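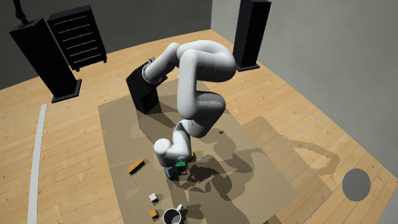 Heller Dielenboden in Honigton, mit feinen Fugen und kleinen dunkleren Ästen

Häufige Fragen zu Dielenböden: Verlegen, Ölen, Pflegen
Stand: 22. Mai

Auf dieser Seite haben wir die Fragen gesammelt, die uns im Laden und per E-Mail am meisten gestellt werden. Die Antworten gelten für massive Dielen mit geölter Oberfläche, wenn nichts anderes dabei steht. Zu Laminat und Vinyl beraten wir nicht.

Meine Dielen sind geliefert worden. Kann ich sofort mit dem Verlegen beginnen?
Nein, bitte warten Sie zuerst. Das Holz muss sich an das Klima in Ihrem Raum gewöhnen. Legen Sie die Pakete flach und mit kleinen Hölzern dazwischen in den Raum, in dem sie später verlegt werden, und lassen Sie die Folie noch zu. Geöffnet wird immer nur so viel, wie man am gleichen Tag verarbeitet. In Neubauten ist oft der Estrich das Problem: Er sieht trocken aus und ist es in der Tiefe noch nicht. Eine Messung durch den Verleger ist hier Pflicht, und das Protokoll sollten Sie aufbewahren.

Wie viel Material muss ich bestellen?
Messen Sie jeden Raum an der breitesten und an der längsten Stelle und rechnen Sie den Verschnitt dazu. Bei geraden Räumen genügt wenig, bei Erkern, Schrägen und vielen Türen braucht man mehr. Schicken Sie uns lieber eine Skizze mit den Maßen als nur eine Endzahl. Eine Kundin bestellte für 115 Quadratmeter genau 115 Quadratmeter, und die letzten Dielen im Flur kamen dann aus einer anderen Charge. Man sieht es bis heute, wenn man es weiß.

In welche Richtung verlegt man die Dielen?
Meistens in Richtung des Lichts, das heißt vom Fenster weg in den Raum hinein. Die Fugen fallen dann weniger auf. In einem schmalen Flur verlegt man gewöhnlich der Länge nach. Wenn die Dielen auf Balken geschraubt werden, haben Sie keine Wahl: Sie müssen quer zu den Balken liegen.

Sind Äste ein Mangel?
Nein. Äste gehören zum Holz, und wie viele davon in einer Lieferung sein dürfen, regelt die Sortierung. In der Sortierung «ruhig» finden Sie nur kleine, fest verwachsene Äste. In der Sortierung «lebhaft» können sie größer sein und auch Risse haben, die ab Werk gekittet sind. Fällt aus einem Ast nach der Verlegung etwas heraus, melden Sie sich bei uns. Wir schicken Ihnen einen Stift Hartwachs im passenden Ton.

Warum sind im Winter Fugen zwischen den Dielen?
Weil die Heizungsluft trocken ist und das Holz Feuchtigkeit abgibt, also schmäler wird. Im Sommer nimmt es sie wieder auf. Ideal sind 50 % Luftfeuchtigkeit, aber kaum eine Wohnung erreicht das im Januar. Ein Hygrometer kostet wenig und hilft mehr als jede Diskussion über die Fugen. Bitte kitten Sie die Fugen im Winter nicht zu! Im Juli drückt das Holz die Masse wieder heraus, und dann liegt sie als kleine Würste auf dem Boden.

Kann ich Dielen auf einer Fußbodenheizung verlegen?
Unter Bedingungen ja. Die Dielen müssen vollflächig verklebt sein und dürfen nicht zu breit und nicht zu dick werden. Buche raten wir hier ab, sie arbeitet zu stark. Dicke Teppiche über der Heizung sind auch ungünstig, weil sich darunter die Wärme staut.

Öl oder Lack?
Diese Frage hören wir jeden Tag, und auch bei uns im Haus sind die Meinungen verschieden. Lack schließt die Oberfläche, man muss lange Zeit nichts tun. Ist er aber einmal durchgelaufen, hilft nur Schleifen der ganzen Fläche. Öl verlangt mehr Pflege, dafür kann man eine einzelne Stelle ausbessern. Casimiro Herrero, der bei uns die Schleifarbeiten macht, würde in einer Mietwohnung immer lackieren und bei sich zu Hause nie.

Wie oft muss ich nachölen?
Es hängt davon ab, wie der Boden benutzt wird. Im Schlafzimmer können Jahre vergehen, vor dem Herd oder an der Haustür nicht. Machen Sie die Probe mit einem Tropfen Wasser: Bleibt er als Perle stehen, ist alles gut. Zieht er ein und wird das Holz darunter dunkel, ist es Zeit. Für das Nachölen empfehlen wir das Pflegeöl Skometti, farblos oder mit weißen Pigmenten. Tragen Sie es sehr dünn auf und nehmen Sie den Überschuss mit einem Baumwolltuch ab. Was nicht abgenommen wird, klebt.

Was mache ich mit den öligen Tüchern?
Diesen Punkt bitte ernst nehmen. Tücher mit Leinöl oder anderen trocknenden Ölen können sich selbst entzünden, wenn sie zusammengeknüllt liegen. Breiten Sie sie einzeln im Freien zum Trocknen aus oder legen Sie sie in einen Behälter aus Metall mit Wasser und Deckel.

Womit wische ich den Boden?
Mit klarem Wasser und etwas Holzbodenseife, zum Beispiel Becerra. Arbeiten Sie mit 2 Eimern, einem für die Seifenlauge und einem zum Auswaschen. Der Lappen soll nur nebelfeucht sein — wenn man nach dem Wischen Pfützen sieht, war er zu nass. Dampfreiniger, Scheuermilch und Mikrofasertücher sind für geölte Dielen nicht geeignet.

Was schützt den Boden unter Stühlen und Tischen?
Filzgleiter, und zwar die zum Schrauben oder Nageln. Die geklebten wandern mit der Zeit und sammeln Sand. Unter Bürostühlen mit Rollen empfehlen wir eine Matte. Heben Sie jede Matte ab und zu auf, damit das Holz darunter Luft bekommt, und verwenden Sie keine Unterlagen aus Gummi. Manche enthalten Weichmacher, die in das Öl wandern und Flecken machen, die wir nur durch Schleifen entfernen können.

Unter dem Teppich ist der Boden heller als daneben. Geht das wieder weg?
Bei Nadelholz gleicht sich der Unterschied im Laufe der Zeit meistens aus, wenn der Teppich wegbleibt. Holz verändert sich durch Licht: Kiefer und Lärche werden dunkler und gelber, Nussbaum wird heller. Bei einem neuen Boden ist es deshalb klug, mit dem Teppich einige Monate zu warten.

Ich habe einen Wasserfleck oder eine Delle. Was hilft?
Eine Delle im rohen oder geölten Holz lässt sich oft mit einem feuchten Tuch und einem Bügeleisen heben. Kurz aufsetzen, schauen, wiederholen. Einen hellen Wasserrand reibt man mit etwas Öl und einem feinen Pad aus. Schwarze Flecken auf Eiche kommen von Eisen und Wasser, dafür brauchen Sie eine Behandlung mit Kleesalz, die Sie bitte nicht allein versuchen.

Wie bekomme ich Muster?
Sie können bis zu 4 Muster kostenlos bestellen, jedes weitere berechnen wir und ziehen den Betrag bei einem Kauf wieder ab. Größere Flächen liegen in unserem Ausstellungsraum in Tandotcombe zum Barfußgehen bereit.

Wer beantwortet weitere Fragen?
Für Bestellungen und Muster ist bei Talham Li-hua Lau zuständig, für Reklamationen Rosaire Fortin. Schreiben Sie bei Schäden bitte immer die Holzart, das Jahr der Verlegung und das letzte verwendete Pflegemittel dazu.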